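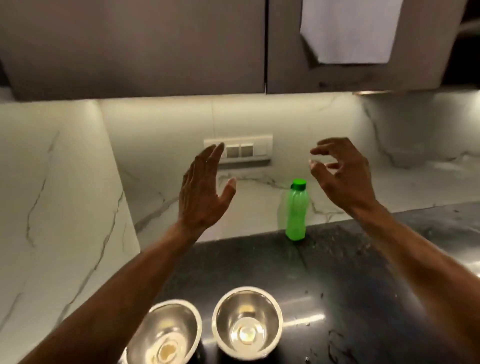

29 de febrero de 2020
Por la redacción

La responsable de pruebas de Hotis no se anda con rodeos: el robot doméstico Morris falló en la tarea que la empresa consideraba más fácil, rellenar la comida y el agua de una mascota. En una encimera oscura, con una botella verde entre las dos manos y gotas a la derecha, el ejercicio parece trivial. «Para una persona lo es», admite. El robot vertió agua de más en 151 intentos de 564, y en 7 de ellos el líquido llegó a un enchufe.

— ¿Y nadie lo paró?

«El sensor de nivel daba por bueno el cuenco», responde. El acero pulido refleja la luz, y el sistema, entrenado por el proveedor Gellow, tomaba el brillo por superficie vacía. Seguía echando. La parada automática existía — sobre el papel — pero dependía de ese mismo sensor.

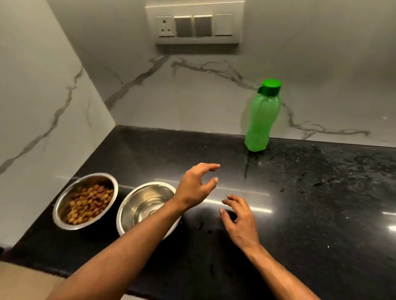
Le pregunto por qué se aprobó un diseño así y tarda en contestar. «Teníamos 4000 horas de simulación sin un solo derrame». Simulación, insisto, sin encimera mojada. «Sin encimera mojada», concede.

Ahora Hotis repite la tarea con manos humanas para corregir los datos. La empresa promete una segunda parada independiente, que revisará el laboratorio Zodovton. Pido ver el calendario. No lo hay todavía.
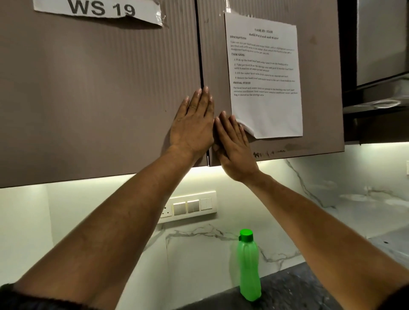
La hoja de la tarea 3568, «Refill Pet Food and Water», en la puerta de un armario de cocina.

«El agua junto a la corriente no estaba en ninguna lista de riesgos», dice ella. Cuesta creerlo de una máquina pensada para la cocina. Sobre una fecha de venta prefiere no hablar.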